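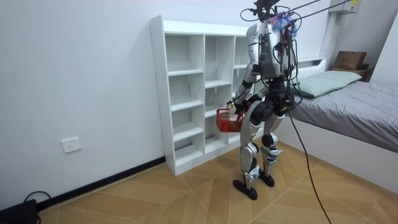 Sustari Bedroom Tidying Notes

Version 2

Overview

This is a written collection on tidying small bedrooms, with most of the attention on open cubby bookcases and the baskets used to fill and empty them. It holds 105 entries. Each entry is a short text file that says what was out of place, where it went, and which way of carrying it was used.

The entries were written by Pak-hei Fung and checked by Libor Kopecký. The collection belongs to the Sustari project and sits next to the Karras set, which covers kitchens and has its own README.

What is in the folder

entries/ -- the 105 text files, numbered from 001
words.txt -- the word list, with one agreed name for each kind of object
rooms.txt -- a short note on each bedroom: floor, walls, main furniture
changes.txt -- what changed between versions

All files are plain text in UTF-8. No entry is longer than 3,000 characters. If one ran over, it was split and the second part was given the letter b.

How an entry is laid out

Every entry has the same five headings, in this order: Room, Start, Carried in, Put away, Left over. A heading with nothing under it is kept and marked "none". Please don't delete it, as the script that builds the index looks for all five.

A typical entry reads like this:

Room: small bedroom, white walls, cubby bookcase against the back wall
Start: two soft toys and a jumper on the floor, books on the bed
Carried in: small basket with a handle
Put away: toys in a lower cubby, books upright in an upper cubby
Left over: jumper, moved to the washing

Baskets

Of the 105 entries, 44 use a basket. The rest use bare hands, a tray or a cardboard box. For our purposes a basket has open or slotted sides. A solid-sided tub goes down as a box, even if the shop sold it as a basket.

Size is given as small, medium or large. Small means it can be carried in one hand when full. We don't record capacity in litres. Pak-hei tried that for version 1 and the figures on the labels didn't agree with what would go in.

Handles are noted as thin, thick or none. A thin handle that folds down is useful if the basket is going to live inside a cubby, and where that was done the entry says so under Put away.

Cubbies

Cubbies are described by row, from the bottom up: lower, middle, upper. We gave up numbering them one by one, as the bookcases are not all the same size and the numbers meant nothing from one room to the next.

"Full" means nothing else will go in without taking something out. "Part full" covers everything else that isn't empty. The top surface of the bookcase is called the top and is never counted as a cubby.

Heavy things go low. This was the habit in every room, so entries don't mention it unless something heavy went elsewhere. Entry 017 is the main one -- a box of board games went on the top and was still there in the next entry.

Floors

Floor type is in rooms.txt and isn't repeated in the entries. Wood-patterned tile is listed as tile. Version 1 had several of these down as wood, and they have been corrected.

Anything smaller than a marble is written as "small bits" and is not named. Hair slides, beads and pen lids all come under this.

Known problems

Entries 031 to 036 were written the day after the tidying, from memory, and are thinner than the others.

"Blanket" and "throw" are both still used. Libor would like only "blanket" and has changed the word list, but the older entries haven't been gone through.

Beds are poorly covered. Most entries stop once the floor and the bookcase are done, and the bed is only mentioned if things were lying on it. Space under the bed is left out completely.

Changes in version 2

Floor types corrected in rooms.txt
"Shelf" replaced by "cubby" wherever a cubby was meant
Left over heading added to the entries that lacked it
Wardrobe entries moved out to the Dandell set

Using the notes

You may copy and change the entries for teaching or research. Keep the entry number with any text you quote, so that later corrections can be matched up. If you add entries of your own, start from 201 and leave the gap free.

Send corrections to Libor Kopecký with the entry number in the subject line. New words for words.txt should go to Pak-hei Fung, with the sentence you want to use them in.

Last edited 5 Oct 2019. The next round of corrections goes in during December.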